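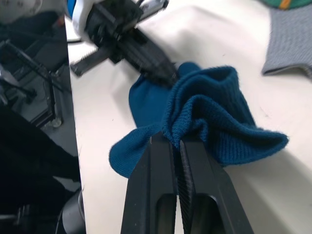
Surely a rib is only there for looks, one student wrote on last year's feedback sheet, and a plain tube with some elastic in it would hold a sock up just as well. It is a fair point to start from, and you should be able to answer it by the end of these notes.

Home Course outline Notes Worksheets Reading Contact

Risteck College, Textiles Level 2
Handout 5: Knitted fabrics, ribs and wear

Last updated: June 2019

Loops

Woven cloth is made from two sets of yarn crossing at right angles. Knitted cloth is made from loops, each one pulled through the loop before it. When you pull on a knit, the loops change shape first and the yarn itself hardly stretches at all. This is why a knit made from a yarn with no stretch of its own can still be pulled over a heel.

A row of loops running across the fabric is called a course. A column running up and down is called a wale. Please learn these two words, as people mix them up every year in the written paper.

Plain knit

In plain knit (also called stocking stitch or single jersey) all the loops are pulled through in the same direction. One side shows little V shapes and the other shows bumps. The two faces are under different strains, so a cut piece curls. The top and bottom edges roll towards the V side and the side edges roll towards the bumpy side. Try it with an old T-shirt.

Rib

In a rib, some wales face the front and some face the back. In a 1x1 rib they alternate singly. In a 2x2 rib they go in pairs. The back-facing wales sink behind the front-facing ones and the fabric closes up sideways like a folded fan, giving upright ridges with hollows between them. The ribbed cuff of the sock at the top of these notes shows how upright the ridges look even when the rest is bunched up.

Because of this folding:
- a rib stretches much further across than plain knit made with the same yarn and the same number of wales
- it pulls back in when let go
- a balanced rib lies flat and does not curl
- it uses more yarn for the same width, so it costs more and feels thicker

Going back to the feedback sheet: elastic in a plain tube will grip, but the pressure sits in a narrow line and the edge still wants to roll. Most bought socks use both, a rib with a fine elastic yarn laid in.

Recovery

Stretch is how far the fabric goes. Recovery is how much of that it gives back. Wool is springy and recovers well. Cotton is poor at it, and cotton cuffs go baggy unless elastane is added. A hot tumble dryer shortens the life of elastane.

Fuzz and pilling

Spun yarn is made of short fibres twisted together. Rubbing works the ends loose, giving fuzz first. If the fuzz tangles into balls it is called pilling. A soft, low-twist yarn fuzzes sooner than a hard-twisted one. Strong fibres such as nylon hold the pills on, while on pure wool many drop off in wear.

Practical work

Use the Clanell swatches (plain, 1x1 and 2x2). They are cut to the same number of wales.
1. Measure the width lying flat.
2. Clip the swatch to the Hukitz frame, hang the small weight and leave for five minutes.
3. Measure again under load.
4. Unclip, wait eight minutes, measure a third time.
5. Give one swatch of each kind 1000 rubs on the bench rubber and compare with an unrubbed piece.

Write up the results in a table. Keep your swatches for Handout 6.

Comments

Guest: Is the Mirzaei booklet on rib patterns still in the library? Can't find it on the shelf.

Course tutor: It is kept at the desk now, ask there.

Guest: My 1x1 swatch was wider at the end than at the start. Did I do it wrong?

Course tutor: No, it hadn't fully recovered. Put the figure down as you measured it.

Guest: thanks, the bit about courses and wales helped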